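How to run a members' meeting that people come back to

I've been going to political meetings since I was nineteen, and I reckon I've sat through more bad ones than good ones. Tenants' groups, a bus campaign, a branch of a party I've since left, the pool campaign that ate two years of my life. When Siobhán Fitzgerald asked me to write up how we ran things at Wora Renters, I said yes straight away and then put it off for months, so sorry, Siobhán, and here you go.

This is for small groups. If you've got a national office and a standing orders document as thick as a phone book, you'll have your own ways. I'm thinking of the group with a mailing list of 200, a core that could fit in a minivan, and a fight on its hands.

Before you book anything

Work out what the meeting has to decide. I mean write it down, on paper, as a question that can be answered yes or no or with a name. "Do we picket the Cuvon office on the Saturday?" is a question. "Cuvon campaign" is a heading, and a heading will happily swallow an hour and a half while everyone tells each other what they already know about their landlord.

If you can't come up with one proper question, don't hold a meeting. Have a barbecue or send an email. We cancelled our December meeting two years running for this and I never heard a complaint.

Once you've got your questions, put the biggest one second. The first item should be something short that gets settled in a few minutes, so latecomers don't miss the main thing and the people who came on time get to see a decision made. We used to put the big item last, out of some idea about building up to it, and by then the parents had gone home and the decision got made by whoever didn't have a babysitter. That's a terrible way to choose who runs your organisation!

Getting people there

Ring them. I know, I know. Everybody hates ringing. But a phone call does about ten times what an email does, in my experience, and the second call is easier than the first.

Split your list up so no caller gets more than a dozen names. Give each caller a page with the name, the number, and one line about the last thing that person did with you - came to the rally, signed the petition, lent us a trestle table. Open with that line. "Hi, you lent us a table in autumn, thanks for that, I'm ringing about the meeting." Then say what's being decided and ask them whether they'll come. Then stop talking. The silence is awful and you have to leave it alone.

Write down what they say: yes, maybe, no. Halve the yeses and ignore the maybes, and you'll have a fair idea of how many chairs to put out. Put out slightly fewer than that. People fetching extra chairs is a lovely thing to have happening at the start of a meeting.

For the big Cuvon meeting we rang for a week and got 53 in the room, which for us was enormous. We'd also letterboxed 2,000 leaflets. I asked for a show of hands and the leaflets had brought in six people. I still think leaflets are worth doing (neighbours see you out and about, and you learn which buildings have a dog), but don't kid yourself about what fills the seats.

Chairing

Pick a chair who doesn't have a strong view on the biggest item. If everyone has a strong view, pick the one who can keep a straight face.

The chair's first job is to say when the meeting ends, and then to end it then. I'm strict on this to the point of being annoying. If you said eight thirty, close at eight thirty, even in the middle of a good argument. Anything left over goes to the next one. People will give you an evening a month for years if they trust you with it.

Take speakers in the order they put their hands up, with one exception: anyone who hasn't spoken yet jumps ahead of anyone who has. Announce this at the start so it doesn't look personal. You'll probably have a member - ours was a dear old bloke from the Mac Mathúna flats - who answers every single speaker in turn. The rule deals with him without you having to be rude.

Two minutes each. Use a kitchen timer, a loud one. I used to do it by glaring, and I was much harder on people I disagreed with, which somebody eventually pointed out to me in the car park.

When the same point has been made three times, say so and ask if anyone wants to speak against it. If they don't, vote. If they do, take one or two more from each side and then vote. You'll feel pushy. Most of the room will be grateful.

A word on consensus. I was brought up on it politically and I've gone off it. With six people around a kitchen table it's fine, you're just having a conversation. With forty it hands the night to whoever is most willing to stay late and be stubborn. Show of hands, count them, write the number down, move on. The losing side can live with losing a vote a lot more easily than with being worn down.

The argument you'll have anyway

Sooner or later you'll get the big split, and it'll usually come dressed up as something small. Ours was about the wording on a banner. It took us most of an hour to see that half the room wanted to shame one landlord into doing repairs and the other half wanted to be a group that campaigned on rents everywhere. Both are decent things to want! But you can't settle that on a banner.

When you notice it happening, stop the item. Ask someone from each side to write half a page, send both around, and give the question its own meeting. Keep doing the work you've already agreed on in the meantime. We lost four or five members over ours, and I was sorry about it, but we'd have lost the lot if we had let it leak into every agenda for a year.

And please don't try to fix it by inviting a guest speaker. We had a man come up from the Plurkov campaign to tell us how they'd handled theirs and it was a very interesting talk, and afterwards both sides were sure he had agreed with them.

Minutes

Keep them to one page. What was decided, how many for and against, who is doing it, by when. Leave out what people said. Nobody's cousin needs to find a quote from you in there three years later.

Every job gets a person's name, never "the group" or "all". If no one will put their name to a job, cross it out in front of everybody. It stings a bit, but it's much better than carrying it forward month after month like a bad tooth. Send the minutes out the next morning while people still remember what they promised.

The room

Smaller than you think, with the door at the back so people can slip in. Check the toilets and the ramp yourself. Don't put the organisers up the front behind a desk like an exam board. One big table if you'll fit around it, and a horseshoe of chairs if you won't.

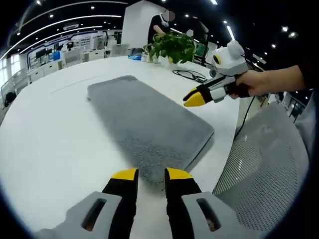
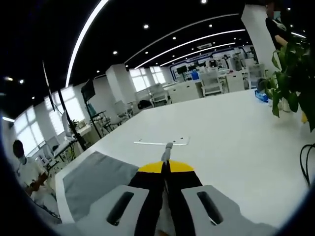

Food matters too. It doesn't need to be fancy. We had tea, bread, a tub of hummus and whatever biscuits were on special, and we put it out before the start as well as after. People coming straight from work can't think on an empty stomach, and newcomers need something to do with their hands while they decide if they like you.

Have one person whose only job is talking to new faces. Choose someone who asks questions, and keep the one who explains the history of the movement well away from the door. Get a phone number, and ring it within two days. I'd put that call above nearly everything else on this page. If they came once on their own, they're braver than most of your mailing list.

Afterwards

Go to the pub if you like, but don't make decisions there. This was our worst habit. A few of us would carry on over a beer and by last orders we'd changed the plan, and the ones who'd gone home (mostly women, mostly with kids) would find out by text. It took somebody getting properly angry with us before we stopped. If you have a brainwave at the pub, write it on a coaster and bring it to the next meeting as a question.

Then, the following week, check on the jobs. A friendly message is plenty: "How's the letter coming along, do you want a hand?" Half the time they've been stuck on something small, like not having the councillor's address, and were too embarrassed to say.

If you want our agenda template, the phone script or the caller's sheet, write to me and I'll send them over. The script is a bit out of date and still mentions the old office on the corner, so swap in your own details before you hand it around.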